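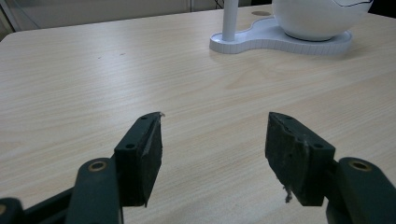 A light wooden tabletop, with a white lamp-like fixture at the far side.

Estora changes how it pays out poker winnings

Players at Estora received a message on Wednesday about the cashier, and several readers asked us to explain it in simple words. The message is long and the important part is near the end, so we read it twice before writing this item.

Until now, a withdrawal from the poker wallet went back to the same method you used for the deposit. If you paid in by card, the money returned to the card. From January the site will send all withdrawals over 559 dollars by bank transfer, also when the deposit came from a card or from an e-wallet. Smaller amounts will continue in the old way.

For most of our readers this is a small change. A person who plays one or two evening tournaments in a week will maybe never meet the limit. It is different for those who keep a bigger balance and take it out once a month. They must add a bank account to their profile, and the name on the account must be the same as the name on the poker account. A joint account is accepted if your name is written first.

The transfer takes up to four working days. Estora says that weekends and bank holidays are not counted, so a request made on Friday evening can feel quite slow. There is no fee from the site, but your own bank may take one for an incoming payment, and I advise you to ask before the first withdrawal.

Harvey Cormier, who plays the Clostgate series every season and writes to us often, sent this comment: "I don't mind the bank transfer. I mind that I must send my documents again. They had them already in spring." We asked the support desk about this. The answer was that documents older than 30 weeks have to be renewed, and that this rule is not new, only it was not applied to everybody before.

Two smaller points from the same message. The Kwon loyalty points can still be exchanged for tournament tickets, but they can no longer be changed into cash. And the daily freeroll, which had around 61 places, moves to a later start, at 9 in the evening.

If you have a withdrawal waiting at this moment, it will be paid under the old rules. Please do not cancel it and request it again, as it will then be treated as a new one.

Next time we look at Elano and its new table limits.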